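Estham River Tours: progress report to the Pleltum Fund, 9/9/26

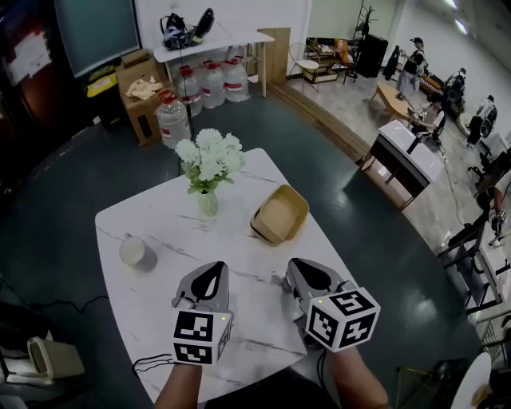
Issue 4

Short one this time, boats are out all week and the office is half packed for the move to Nordin quay.

Where we are. The heritage cruise has run since March, three nights, Estham down to Dotis and back by coach. 117 bookings so far against your grant target, most of them couples, quite a few repeat. Autumn sailings nearly full. Cabin 9 still out of use, leak above the shower, parts ordered twice now.

Temple stop at Dotis: going well. Guests get the site before the day coaches turn up and that is what they write about in the feedback cards. Guide notes redone, shorter, with a proper map. Large print version still to come.

Not so good. Mooring fees went up again mid season. The lock at Nordin shut for 4 days and we had to bus people round, refunds paid on one sailing. Low water meant a late arrival at the quarry walk, so it was cut to an hour. Some complaints, all answerd.

Money. Landing stage work finished and paid. Signs not spent yet, we would like to carry that line over to next year if you agree. Receipts to follow seperately.

Next: winter refit, new gangway rail, prices for next season, talks with the coach firm about an earlier pick up. Need your yes or no on the signs money before we print the brochure.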